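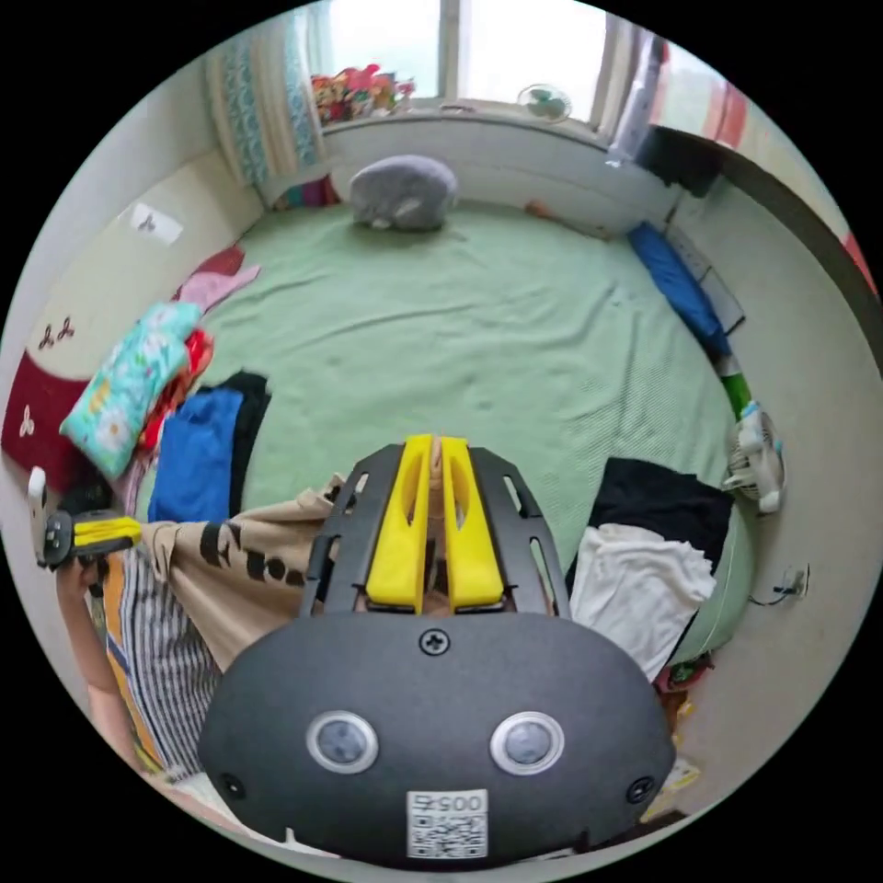

铺着浅绿色床单的床，四周放着衣物和枕头

Flallulano 分药卡冷封压台
适用于社区药房、养老机构配药室
制造商：Hladun
供货与售后：Umside 药房设备

产品概述

Flallulano 是一款手动冷封压台，用来把装好药片的一周分药卡压合封口。药师或药房技术员把泡罩片放入底座，按服药时段装药，核对后盖上自粘背卡，合上压板，向下压手柄即可完成封口。整个过程不加热，不接电源。

压台由底座、压板、手柄和一块可更换的定位垫组成。定位垫按卡型开孔，泡罩落在孔内，受力的只有格与格之间的平边，药片本身不受压。换卡型时抽出定位垫，换上另一块，不用工具。

本页介绍标准型。带扫码支架的型号另有页面，配件不完全通用，订购前请看型号标签末尾的字母。

主要参数

封口方式：手动冷压
适用卡型：一周卡，每日四个时段；一周卡，每日单次
底座高度：81毫米
底座材料：粉末喷涂钢板
压板材料：阳极氧化铝
定位垫材料：食品级硅胶
手柄方向：左右可换
电源：不需要
随机附件：四时段定位垫一块、防滑脚一套、内六角扳手一把、中文说明书一份
保修：2年，定位垫和防滑脚属于易耗件，不在保修范围内

耗材

自粘背卡每包50张，整箱400张。泡罩片与背卡分开包装，数量相同，可以单独补货。背卡正面留有患者姓名、药房电话、起始日期和核对人签名的位置，药品明细可以直接打印，也可以贴标签。激光打印机请选“厚纸”模式，纸盒里一次不要放得太满，背卡边缘有胶，叠得太厚容易带张。

其他厂家的冷封卡有的也能放进去，但格位间距差一点就会压到泡罩边缘，封口不严。我们只对原厂耗材的封口效果负责。手里有库存想先用完的，可以寄两三张空卡过来，Umside 试压后电话答复。

背卡请平放保存，避开阳光和暖气。开封后没用完的卡放回原袋，袋口折好。存放时间过长的卡胶面会变干，封口前用手指按一下边角，没有黏性就不要再用。

使用步骤

1. 把压台放在平整的台面上，打开压板，确认定位垫与卡型一致。
2. 放入泡罩片，按平四角。
3. 对照配药单逐格装药。易混淆的药品建议单独装完一种再装下一种。
4. 由第二人核对。核对完成前不要撕背卡的保护纸。
5. 撕去保护纸，背卡缺口对准底座右上角的定位销，从一侧向另一侧放平。
6. 合上压板，双手下压手柄至限位，停一下再抬起。
7. 取出药卡，翻面查看每格边缘。有气泡的地方可以放回再压一次。

封好的卡不能拆开后重新封。处方有变动时，应作废原卡，重新配制。

不适合装入分药卡的药品

泡腾片、舌下含服片、遇潮易变质的药品，以及说明书要求保留原包装的药品，不应装入分药卡。细胞毒类药品请按所在机构的规定处理。临时按需服用的止痛药一般也单独发放。拿不准的品种请向生产企业查询分装后的稳定性资料，压台说明书里没有药品清单，我们也不提供这方面的建议。

清洁与保养

每班结束后用不掉毛的软布蘸清水或中性清洁剂擦拭底座和压板，定位垫取出冲洗，晾干后装回。可以用酒精擦拭金属部分，硅胶垫不要长时间浸泡在酒精里，会发硬。装过易掉粉的药片以后，应先清洁再做下一位患者的卡。

手柄转轴出厂时已上润滑脂，正常使用不需要再加。如果下压时有响声，先检查转轴两侧的螺丝，用随机扳手拧紧。压板合不平，多数是定位垫没有装到底，或者垫子下面夹了碎屑。

用户反馈

Plevville 社区药房的药师 Heiðrún Lykkegaard 来信提到：“我们以前用手持滚轮封卡，四角总要补压。换成压台后，周六上午集中配下周的卡，手腕轻松很多。手柄可以换到左边，这一点对我有用。希望定位销的颜色能再深一些，灯光暗的时候不太好找。”

定位销颜色的问题已转给 Hladun。新批次改为黑色，老用户可以索取替换件，自付邮费。

常见问题

一台压台能供几个人用？
同一时间一个人操作。装药和核对可以在别的台面上进行，另购空底座托盘即可，装好后连托盘一起移到压台上。

单次卡的定位垫需要另外买吗？
需要。标准型只带四时段的一块。下单时一起订，可以免配件运费。

能不能固定在台面上？
底座下方有安装孔，取下防滑脚后可以用螺丝固定。螺丝不随机附带。

有没有儿童安全型的卡？
目前没有。请提醒患者和家属把药卡放在儿童拿不到的地方。

订购与交货

压台为现货，耗材按箱订购当天发出，下午三点以后的订单次日处理。一月盘点期间暂停发货，请提前备足背卡。机构批量采购可以先借一台样机试用，试用期间的耗材按实际用量结算。

退货请保留原包装。已经使用过的定位垫不能退换。维修时请先把压台清洁干净，取出定位垫，附上型号标签的照片和故障说明，寄到 Umside 售后部。

相关产品

Flallulano 单次卡定位垫
Flallulano 空底座托盘
Flallulano 扫码支架型压台
Hladun 自粘背卡，四时段，整箱
Hladun 药卡收纳架，壁挂式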